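We use cookies to keep this site running and to remember your settings. Accept | Manage preferences

Food History, Week 11: Salt before the fridge

Okay, grab a seat, this is the week I get excited about salt (sorry in advance). We're covering how people kept meat and fish through the winter, and why whole towns grew up around doing it.

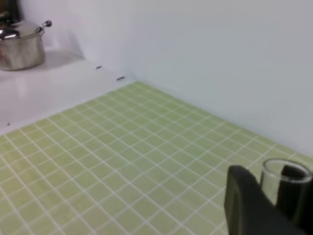
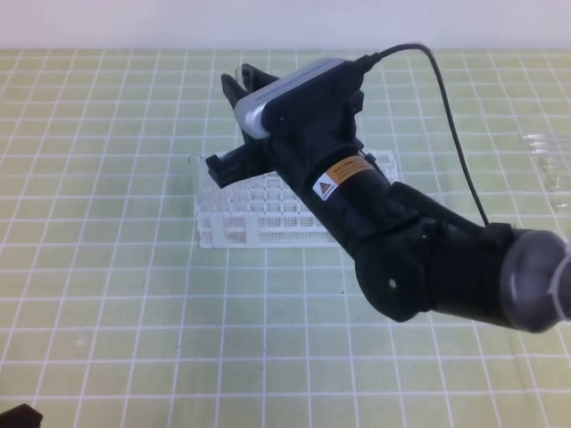 Why does salt keep food from spoiling?
It pulls water out of the food, and the tiny things that cause rot need that water to live and grow.

There are two main methods, and you'll want both for the quiz in March. Dry salting means you pack the fish in layers with salt and let the juice drain off. Brining means the food sits in salty water, and it's gentler, so you see it more with vegetables and softer cheeses.

My favorite case is Lostia, a small fishing port where one salt house packed 452 barrels in a single season! Teodoro Padilla's article goes through the account books, and he's great on what the barrels cost (more than the fish, some years). Read the first half and skim the tables.

For next time: the Kwiatkowski chapter on smoking, plus one page from you on a salted food your family eats. Mine is going to be about capers.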